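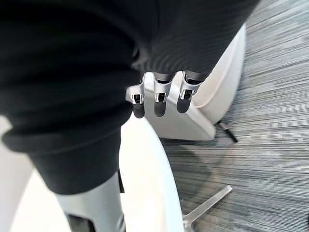

Dark ribbed sleeve, gray forearm.

Rain Barrels Deserve Better Than Our Guilt
By Wumpini Odoi

My neighbor Osei has a rain barrel he is ashamed of. It stands at the corner of his garage under a downspout that leans a little to the left, and every spring he tells me he is going to get rid of it and put in a proper system, by which he means a buried cistern with a pump and a filter and a little box on the wall that lights up. He has been saying this since before my youngest could walk. Meanwhile the barrel goes on filling up and he goes on dipping his can in it, and his beans are the best on the street.

I bring him up because I have been reading a good many brochures lately (my wife would say too many, and she'd be right), and nearly all of them seem to be written for people who feel the way Osei feels. They talk as though a household either catches all of its water or may as well catch none. You get a lovely drawing of a house with blue arrows running into the ground and back up again to the toilets and the sprinklers, and somewhere near the bottom you get a price, and you close the brochure and go out and water the tomatoes from the hose.

I think that's a shame, and I'd like to make the case for the small barrel, the plain one, the kind you can roll home from the feed store.

Let me be fair to the big systems first. A friend out past Culen has one and I've admired it many times. Her well goes cloudy by July, and for her a large tank is the difference between having a garden and having a patch of straw. If you live where the ground is dry and the rain comes all at once, by all means dig the hole and buy the pump. I helped carry some of the pipe for hers, and I was sore for days, and I would do it again. But most of us in town don't live like that. We have a tap that works, a roof that sheds a great deal more water than we could ever use, and a few beds that want a drink in the evening.

For those few beds a barrel does very nicely. I have two of them now, joined with a short length of hose near the bottom so they fill together. The first came secondhand with a cracked lid, which I patched with window screen, and I liked the screen so well that I put it on the second one too. It keeps out the leaves and the mosquitoes, and it lets me see how much is in there without lifting anything. Both barrels sit up on cinder blocks. That was my father-in-law's advice and I ignored it for a whole season, bending down to a spigot I could hardly get a cup under, before I did what he said.

I kept a record last year, in the back of a seed catalog, of how much I drew off. It came to 346 gallons between the last frost and the first one. I know perfectly well that isn't a large number. The fellow at the Tevum garden show who was selling tanks laughed — kindly, I should say — when I told him, and he worked out on his pad what it had saved me on the water bill, and it would have bought us both lunch if we'd skipped the pie. He took that as the end of the argument. I've been turning it over ever since, and I don't believe it was.

For one thing, I spent $22 on the second barrel and nothing at all on the blocks, so I don't feel I'm owed much back. For another, those barrels changed how I water. With a hose in your hand you stand there thinking about supper and soak the path along with the peppers. With a can you go plant by plant, and you notice the aphids, and you notice that the squash was never thirsty to begin with. I use less now even on the days the barrels are dry and I fill the can from the kitchen.

I'd also put in a word for the overflow. People forget it, and then a storm comes and the water runs straight down along the foundation, and the barrel gets the blame. Mine goes through a bit of old drain hose to a low spot under the currants, 4 paces from the wall, and the currants have never complained.

So when the county talks about rebates, as it is doing again this spring, I'd ask that some of the money go to small barrels. The draft I read starts at tanks of 183 gallons and up. That leaves out Osei and me, and every renter on Justis Lane with a downspout and a couple of pots of basil. Plenty of them would start with one barrel if somebody met them partway, and a few might end up with the cistern and the little lighted box after all.

I've told Osei I'm writing this. He says he's still getting rid of his. In the meantime I've offered to help him straighten the downspout.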